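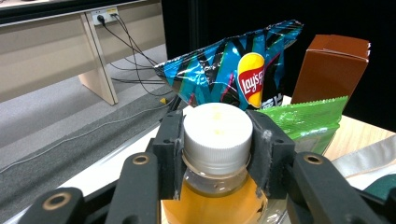 Open day at Hirivitz in Nostton, 23rd August. Posting my notes as separate posts.

Hajar Mansour ran the grasping demo. She does the bottle first, by the neck, then moves on to chip bags. The bags are harder. They change shape when the fingers close.

Visitors could take a turn with the hand-held gripper. You squeeze, it squeezes. I got 2 minutes and dropped a snack pack twice.

They have logged 2,118 grasps since March. Mansour wants more bags and fewer boxes in the next set.

Asked how often the finger pads get changed. Every 8 weeks, sooner if the grip starts slipping.

Beverley Halliday gave the talk afterward, 20 minutes, mostly on sorting mixed groceries. Slides go up next week.

Next visit is Jikon. If anyone has been, tell me where to park.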